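**Zorkutex floor marking & safe-work kit for mobile robots. 4 out of 5**

Dec 14, 2022

Bought this for the office floor at Trallham, where we run a two-armed robot on cleanup jobs. Paid 116 for the kit. You get the rule book, a roll of floor tape, 11 laminated cards, a sign-off log. No software, fine by me.

Rule book first. Short, plain, mostly good. Best chapter is on shared rooms: who can be inside the reach line, when to drop to slow speed, who holds the stop button. One person, named on the card, no swapping mid job. We used to pass it around like a pen. Not any more.

Bin jobs get their own card. Chairs pushed back out of arm reach, lid closed at start, bag in one hand only, other hand stays empty till the bag is down. Koen Mertens thought the chair rule was fussy. I kind of agree but we log it anyway.

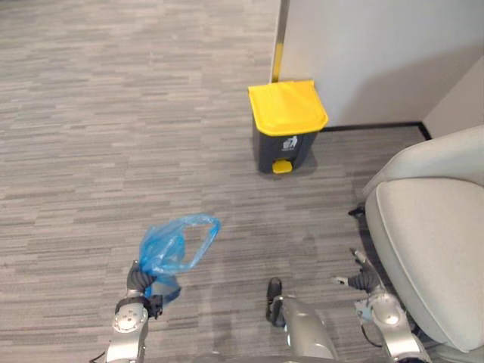
Do you need a new risk check if only the task changes and the robot stays the same? Any change of task, tool or room layout calls for a fresh one, even a short one, signed before the first run.

The book says that on page 2 and then says it agian on the back cover. Good. People skip page 2.

Bad stuff. Tape is poor on carpet, corners lifting after a few days. Got the Bellini tape instead, 200 ft roll, holds better. Log sheets have no box for near misses, which is nuts for a safety kit. Jelle Hoekstra drew one in by hand and we copy that sheet now. And the speed table is for arms bolted to a bench. Mobile base gets one line. One! Had to write our own page.

Compared with the Clumeo set: that one's thicker, nicer binder, wants you to fill in a 1168 line checklist. Tried it in January. Gave up by lunch.

Cards wipe clean, text big enough to read standing up. Hooks feel cheap but havent broken.

Would buy again for the cards and the book. Order tape seperately.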